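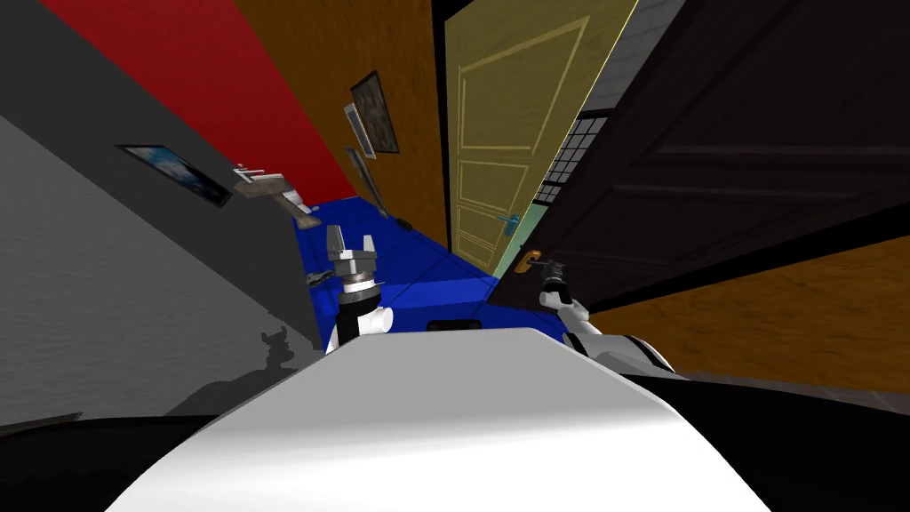 Equipment Planning Group
Minutes of the meeting held on June 13, 2025, Etness site, upstairs meeting room

Present: Areti Rallis (chair), Birger Tveit, Kumiko Ueda, Ryota Oshima (minutes)
Apologies: Junpei Fukuda

1. Minutes of the last meeting
Agreed, with one correction. The spare battery quote was from Kinoshita and should be shown without delivery.

2. Simulation work
Kumiko reported on the door-opening runs. The two-armed model is being used in the simulated hallway, with lever handles on the doors. Birger asked if the hallway could be made closer to the corridor at Mudutgate before any money is spent. Kumiko said the door widths and handle heights could be changed quickly once she has the measurements. Wall colours and pictures will stay mixed, as she wants the vision software tested on more than one kind of interior.
Action: Birger to measure the Mudutgate doors and send the figures to Kumiko.

3. Purchase of the mobile base and arms
Areti went through the two options again.
Option A is to buy one complete two-armed unit this year. Option B is to lease for 6 months and decide on purchase afterwards. Birger preferred the lease. He was worried about paying for a second arm that the Mudutgate work may not need. Kumiko said parcel handling would need both arms, and that adding one later means sending the base back to the supplier. Ryota asked who pays for repairs under the lease. The draft terms do not say.
It was agreed to hold the decision until the repair terms are in writing. Option A stays in the draft budget for now.
Action: Areti to write to Kinoshita about repairs and the charge for ending the lease early.

4. Grippers
Fingertip pads are to be treated as a running cost and moved out of the capital budget. An opening order of 100 pads was approved. Kumiko asked that the order wait until the gripper model is settled, and this was agreed.

5. Computing
The present workstation is shared with the Ekomdale team and long runs have to be booked. Kumiko has 222 runs still to do on the current plan. A second workstation was approved in principle, subject to price. Birger noted that the room has one free socket on the protected supply and that the electrician should look at it first.
Action: Ryota to get two quotes for the workstation and ask for the socket to be checked.

6. Space and charging
The charging dock needs a clear floor area of 16 square metres including the turning space. Store 2 at Etness is large enough once the old racking goes. Areti will ask Ekomdale if they want the racking before it is scrapped.

7. Any other business
Junpei had sent a note asking for operator training to be given its own budget line. Agreed.

8. Next meeting
In August, after the supplier's reply. Ryota to circulate dates.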